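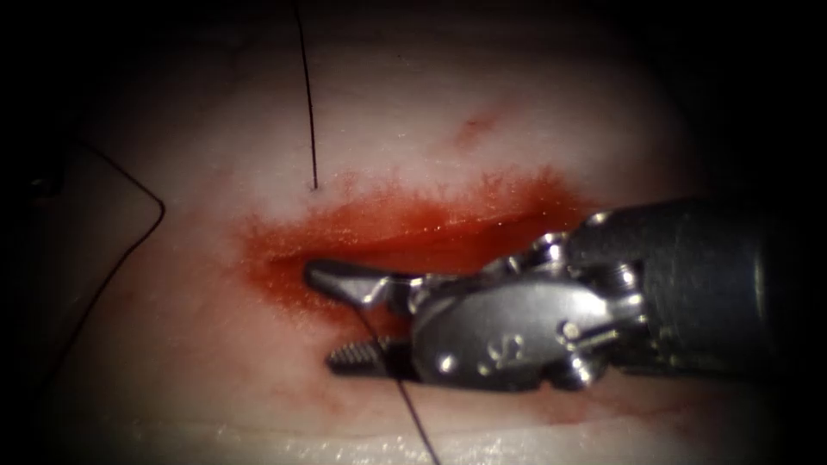
Yasir Baloch reckons a practice pad should make you a little nervous before you put the first stitch in, and I've been repeating that to everyone at Clendholm since March.

So yes, it's launch time! I'm Jussara Sales, I look after training materials here, and I'm very happy to say that Purnilo, our new pad for stitching practice, is on sale. It's pale and a bit glossy, with a faint fibrous look on top, and you can add red fluid to a cut so you have to find the edges through the mess (my favorite part, and the part that ruined my good sleeves).

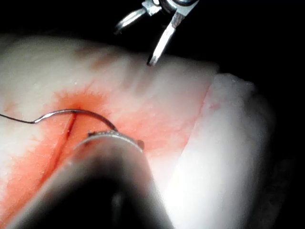 Curved needle and dark thread at the incision, Purnilo practice pad.

We tried 40 recipes before we settled on this one. Witold Jakubowski wanted it softer, I wanted it firmer, and we argued over lunch for longer than I'd like to admit. Softer won. The needle has to go through without a fight, and a knot has to sit on the surface without slicing into it.
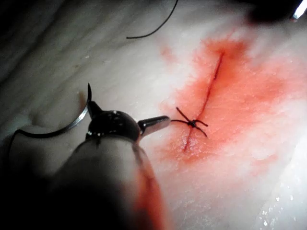
2 min read

Knots are where most beginners ask for help, so each pack comes with a short guide to tying and trimming, written by Vilém Kadlec. Black thread is in the box too, and it shows up beautifully against the pale pad.

The first run is 800 pads, sold in packs of 2. Teaching programs can order through our distributor, Foncombe, and I'll happily talk anyone through the sizes if they call before noon. Samples for reporters are ready to go, just ask for me at the Clendholm press desk, extension 425.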